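Drinks outside at home: tips for a small patio, yard or balcony

Start with the shade. A table in full sun at 4 in the afternoon will be too hot to sit at and the ice will be gone before the second round. If there is no tree or awning, a plain parasol in a heavy base will do. Fill the base with sand if you live somewhere windy. Water is lighter and it leaks sooner or later.

Ice
Buy or make twice what you think you need. Fill the trays two days ahead, empty them into a freezer bag as they set, and refill. Large cubes last longer in a glass than small ones. A block frozen in an old ice cream tub is best for a jug or a punch bowl. Keep the ice for drinks apart from the ice that the bottles are standing in, with its own scoop.

Chilling bottles and cans
A washing-up bowl filled with half ice and half cold water chills a bottle much faster than ice alone. Add a handful of salt if you are in a hurry. Turn the bottles now and then. Put the whole lot in the fridge the night before if there is room, and use the bowl only to keep things cold. Take the labels off anything you want to keep the label of, as they slide off in the water.

Glasses
Use tumblers outdoors. Stemmed glasses go over on uneven slabs and the pieces get into the gravel. We bought a set of plastic ones from the Sekbridge market three summers ago and they have been through the dishwasher every week without clouding. If you prefer real glass, short and thick is the way to go. Rinse beer glasses in cold water just before pouring and don't dry them.

Jugs
Mix anything with fruit juice in it the same morning. Leave out the fizz until people are holding a glass. A jug that is easy for most people to pour holds no more than 2,000 ml, and even that is heavy when full, so two smaller ones are better. Cover them with a saucer or a piece of muslin to keep the wasps off. A plate with a spoonful of jam at the far end of the garden helps as well, put out half an hour early.

A long drink without alcohol
Make a syrup with equal weights of sugar and water, warmed until clear. Add the peel of two lemons while it is hot and leave it to cool with the lid on. Strain. Use one part syrup, one part lemon juice and four parts cold water, and taste it before you add more of anything. The syrup keeps for a fortnight in the fridge in a clean bottle.

Something to eat
Salty and easy to pick up. Olives, radishes with butter, toast cut in fingers, nuts. Our usual is a flatbread made with Caputo flour, rolled thin and done on the barbecue for two minutes a side. Brush it with oil after it comes off, as oil dripping on the coals makes it taste of smoke. Anything with mayonnaise stays indoors until it is wanted and goes back afterwards.

Cushions and seats
Bring the cushions in at night even when the forecast is dry. Dew is enough to start mildew. For marks that are there already, brush off what you can, then sponge with white vinegar and water and leave in the sun. Benches seat more people than chairs in the same space and can go under the table when not in use. Wipe the feet of metal chairs each November before they go in the shed, and put a dab of oil on the bolts.

Light
Strings of small bulbs at head height are kinder than one lamp on the wall. Check that they are marked for outdoor use. Candles want a jar around them with an inch of sand in the bottom. The jars Bernidmont pickles come in are a good size and the labels soak off in ten minutes.

Sticky tables
Wipe spilt syrup and beer straight away with hot water. On bare wood, use a soft brush along the grain. Red wine on a pale table should be blotted first, then covered with a paste of bicarbonate of soda and water for an hour.
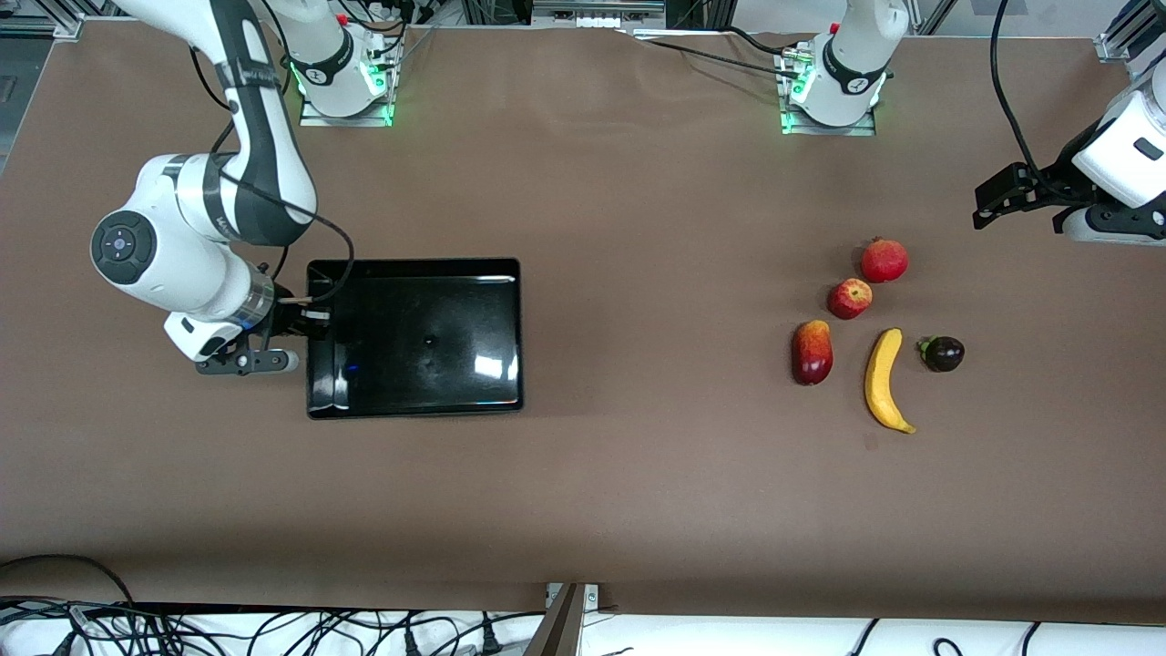
A black tray and five fruits and vegetables on brown paper.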